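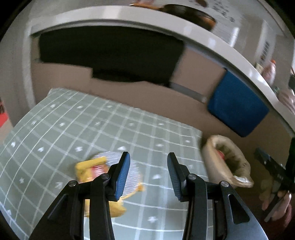
Slide 1. Wrist view from the handheld gripper, fingers open over the checked cloth.

Leave this up while people sit down. Say what the talk covers: the Drellari perception stack, what it gets wrong on wide-angle wrist video, and the changes we made to the planner.

Point to the grid on the cloth. The printed lines are straight on the fabric and bend hard toward the left in the lens. Our first grasp detector, Widura, was trained on rectified images and lost most of its accuracy out there. We stopped rectifying and now pass the raw fisheye pixels with a per-pixel ray map. It costs memory – have the number ready if asked.

Point to the yellow package behind the left finger. It is blurred and crumpled, and there is a silvery item right against it. The segmenter tends to merge pairs like that into one mask. Explain the split test: two masks, two candidate grasps, keep both until the next clear image.

Mention the second gripper at lower right, with the hand on it. Both tools run their own tracker, and we have to line up the clocks. Offset over 30 ms and we drop the episode.

Slide 2. Data table. 2,771 episodes after filtering. 265 thrown out for clock offset, listed separately. Don't read the rows out.

Slide 3. Planner. Sabatier takes the grasp candidates and returns a path for each arm. Two points to make:
Gripper width is now a planned variable. Before, it was a single open/close flag.
The basket rim is treated as soft geometry, so light contact is allowed. Hard collision checks rejected too many good drops.

Slide 4. Timing. Full cycle budget is 700 ms. Perception takes the larger share. If short on time, skip the breakdown and go to slide 5.

Slide 5. Urnness, the replay tool. Live demo if the network is up, otherwise use the local copy. Load an episode, scrub to a blurred section, switch on the mask overlay. Show the log panel last.

Release planned for February. Take questions with slide 5 still on screen.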